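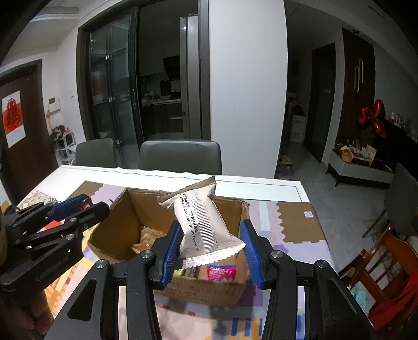 Sealed packet with a zigzag-cut edge, held over an open cardboard box.

Crown reduction

Crown reduction is a way of making a tree shorter and narrower by cutting its long branches back to smaller side branches. I've been adding to this entry on and off since July, so bear with me if some parts run longer than others (the part on oaks is still missing, sorry!). People mix it up with topping all the time, and I did too before I started reading up on it.

What it is

When you reduce a crown, each cut goes back to a living side branch that's big enough to take over as the new tip. The old rule of thumb is that the side branch should be at least a third as thick as the piece you're taking off. Topping skips all that and just chops everything at one height, leaving stubs that tend to rot and throw up a mess of weak shoots.

Crown thinning is a different job again. There you take out small branches all through the canopy and the tree stays the same size.

Where it gets used

Mostly on trees that have outgrown their spot, or ones with a long heavy limb hanging over a roof. In Stustholm, where I live, the street lindens on the north side get it every 6 years, and the ones by the Fodor canal every 9. I love how the canal ones look in winter, very neat and still clearly lindens!

Deok-su Cheon, who looked after the trees at Lostance for most of his working life, kept a notebook on 900 of them, and I've leaned on it a lot for this page. He liked to go lightly and come back later. Two small reductions a few seasons apart, he wrote, were easier on an old beech than one big one, and I've seen nothing in the park at Veston to make me doubt him.

Timing

Late winter is the usual choice for most leafy trees. Maples and birches bleed sap if you cut them then, so a lot of people wait for midsummer (it looks worse than it is, by the way). Cherries and plums are also done in summer, when silver leaf disease is less of a worry. Check for nests first, whatever the month.

Wound paint

Older books tell you to seal every cut with paint or tar. Most arborists have dropped this, and trees close over their own wounds pretty well if the cut sits just outside the branch collar.

See also: Crown lifting, Pollarding, Branch collar, Epicormic growth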